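Morkel Hand-Held Collection Kit: Set-up and Recording Guide

Section 4. Recording Document-Handling Demonstrations

Applies to paired Morkel grippers used with the Cladum recorder. Read Section 3 (Mounting and Calibration) first. Recordings made on an uncalibrated pair are rejected at upload and can't be repaired afterward.

4.1 Preparing the table

1. Use a table with a plain, light top. Leave clear space at the near edge for both grippers and the document.

2. Place the document in front of the operator. Printed pages are preferred to blank ones. The policy needs to find page edges and corners, and print helps it tell one side of a sheet from the other.

3. Leave ordinary objects where they are at the far side of the table. Bags, boxes and chairs in the background are acceptable and should change between sessions. Do not rearrange them during an episode.

4. Hold one gripper over the document and check its camera view in Cladum. The paper should show in the gap of the grip pad, and the marker cube of the other gripper should enter the view from the side when the two are brought together.

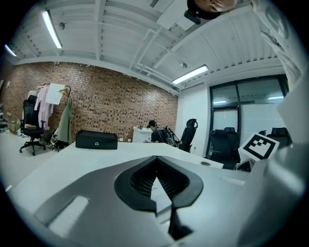 5. Lock exposure. If the ceiling lights flicker in the preview, change the shutter setting to match the local supply frequency and lock again.

CAUTION: Do not touch the printed faces of the marker cubes. Skin oil leaves a shine that breaks tracking at low angles. Replace a scratched face; do not ink over it.

4.2 Recording an episode

An episode is one complete task, from hands at rest to hands at rest. The standard task in this section is "turn one page and flatten."

1. Hold both grippers clear of the paper with the pads open. Start the episode from the foot switch and wait for the tone.

2. Bring both grippers down toward the open document. Keep the pads square to the page and the paper in view between them. 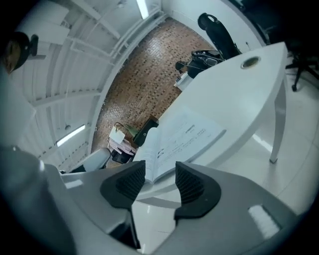 Reading time for this section: 3 min

3. Close one gripper on the outer corner of the page. Use light trigger pressure. A creased corner is a valid example, but a torn one must be discarded.

4. Carry the page across at an even speed. Use the other gripper to hold down the facing page if it lifts.

5. Release, press the page flat with the closed pads, and return to rest. Stop the episode.

Note: If the page slips, pick it up again and carry on. Recoveries are useful — tag them "R" in Cladum so they can be weighted separately in training.

4.3 Operator position

Stand at the near edge of the table and work with both arms forward. The head camera must see both grippers, their marker cubes and the whole document. Other operators may work in the same room, provided each pair uses its own set of marker IDs.
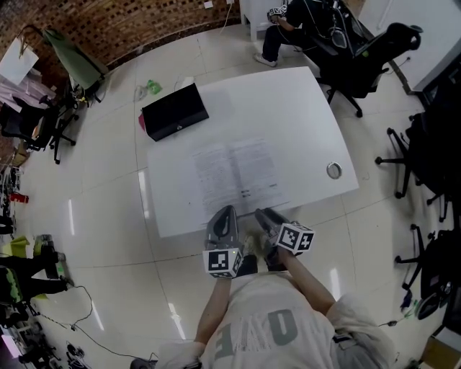 4.4 Session limits and upload

Record no more than 50 episodes before a rest. Grip fatigue shows up in the data as late releases.

Cladum flags any episode longer than 19 seconds for review. Most of these contain a pause and can be trimmed at the start or end. Do not cut from the middle.

A base training run on the Holzer model needs 3,000 accepted episodes. Change the document, its angle on the table and the operator as often as the schedule allows.

Error 47 at upload means that the two gripper clocks have drifted apart. Dock both grippers, wait for the steady light, and repeat the sync step in Section 3 before recording again. Episodes already marked with this error should be deleted from the card.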